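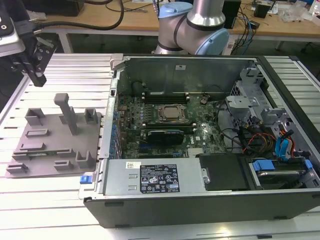 Robots Are Still Not Ready for the Repair Bench, Says Clododa

12 January 2023
By the Clododa press desk

Search this site Enter keyword Go

TROVSIDE - Clododa, the independent test shop for repair and household equipment, today released early results from its bench trial of robot arms on everyday computer repair. The short version is that a shop owner with a screwdriver has no reason to worry this year, and a shop owner hoping to buy a machine should keep the checkbook closed a while longer.

The trial, run under the project name Dalov, asked a plain question. Can a robot arm do a job that most repair shops hand to a new hire in the first week? The job picked was memory work on a desktop computer. The case is already open and lying on its side. The small boards wait in a gray 3D-printed holder next to it. The arm has to pick up a board, carry it across, line it up with the slot and press it home.

Over the full trial the arms made 2,735 attempts. Clododa will publish every one of them, including the ones that went wrong before the board left the holder. Product videos from the robot trade tend to show one good run, often sped up, and buyers have been asked to take the rest on faith. Clododa does not think a single good run tells a shop owner much.

Picking up the board was the strong part. The holder keeps each one at a known angle and in a known place, and a gripper that has been told where to go will usually go there. But somebody had to design that holder, print it and set it on the bench in the right spot. In a real shop the parts come in a padded bag, or in a drawer with other parts, or in the customer's coat pocket.

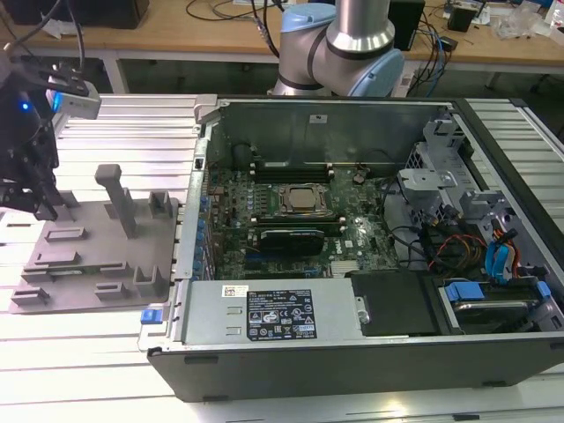

Getting the board into the slot was the weak part. The slot is narrow, the clearance around it is poor, and a computer that has seen a few years of use has wires wherever the last person left them. A human hand feels a board catch on one end and rocks it a little without thinking. The arms in the trial had to be taught that, and what they learned on one case did not carry over well to the next.

Then there is the time. The slowest session on record took 31 minutes to finish a single computer, counting the resets. Staff at Gajdoš, the repair shop that supplied the used machines and served as the comparison, do the same work between phone calls. Clododa timed them as well, and those times will be in the report next to the robot times, in the same table and the same units.

The trial stopped well short of the whole job, and readers should keep that in mind when the numbers come out. The arms were not asked to:

- take off a side panel
- clear dust
- find a dropped screw
- decide which part was bad in the first place

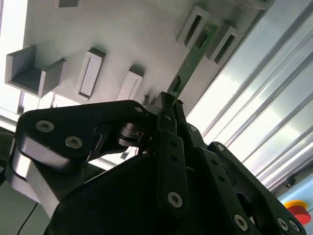 Photo: Clododa / Dalov bench trial. Free for editorial use with credit.

Clododa does see progress. A parallel set of 11 household chores, among them folding towels and loading a dish rack, was tried on the same kind of equipment, and a few went better than the test staff had guessed. Towels were fine when they were all one size and laid flat to begin with. Most laundry does not arrive that way, and the results on mixed loads were poor enough that Clododa is repeating them before saying more.

The company's advice to small shops for now is to ask any seller three things. How many tries did the demonstration take? Who set up the parts? What happens when the case is a different model? A seller who cannot answer the first question should be asked to run the machine on the spot, on a computer the shop brings along - an old one, with the cables left as they are.

The full Dalov report runs to 21 pages and will be out in February. Printed copies can be requested from the Clododa office in Trovside. Shops that want to send in a retired desktop for the next round may do so through Gajdoš, which will wipe the drives first.

About Clododa

Clododa tests tools and machines for small repair shops and for the home. It buys or rents what it tests and takes no advertising from manufacturers.

Press contact: Clododa press desk, Trovside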